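Sternar Makers Board > Selling Handmade > Listings and Fees

Thread: Renewing sold-out listings vs. making new ones

bobbinrate
I sell zip pouches and coasters through Lema and have 106 active listings. When a fabric runs out I have been editing the old listing with the new print so it keeps its favorites. My best clutch has 3,466 of them. Since September its search views have dropped by almost half. Does Lema treat a changed title as a new item?

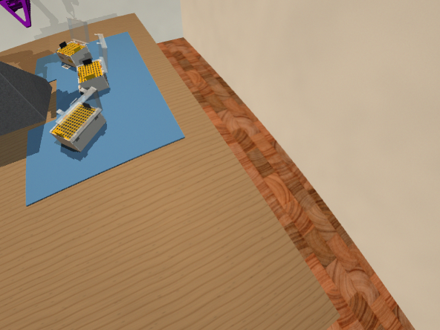 The price and category stayed the same. Only the title, tags and first photo changed.

hem_allowance
Yes, in my experience. Change the title and the first photo together and placement resets. I change one, wait three weeks, then change the other.

urnurton_felt
Disagree. I swapped both on a set of felt coasters and saw no drop at all. Tags matter more. If the old tags said "striped" and the new print is floral, you lose the striped searches and start from zero on the floral ones. 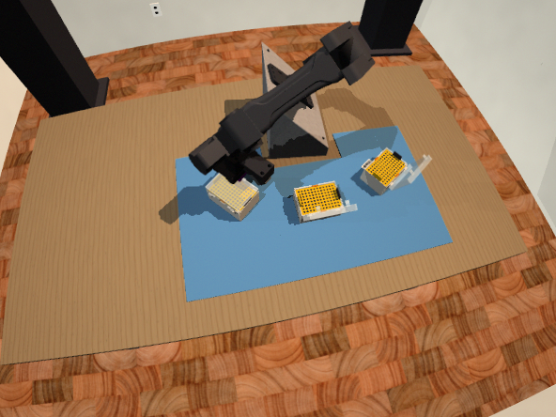 Black arm over the blue mat.

hem_allowance
Coasters are a small category. Clutches are crowded, so a reset shows up faster. One shop doesn't settle it either way.

bobbinrate
The tags did go from striped to dotted. I can put "striped" back on a separate listing.

knotweight
Separate listing is the right call regardless. Old reviews stay attached to the edited one, and buyers see photos of a purse you no longer make. I had two returns over that on Bokau before I moved.

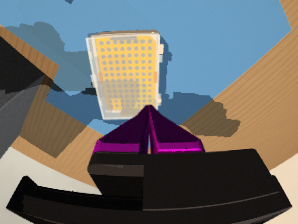 Bokau also charges per edit after the first, so check the fee page if you cross-list there.

urnurton_felt
The per-edit charge applies to the basic plan only. On the shop plan edits are free.

knotweight
Correct, I was on basic.

bobbinrate
Leaving the clutch as it is and listing the next print new. Will post the view counts after a month.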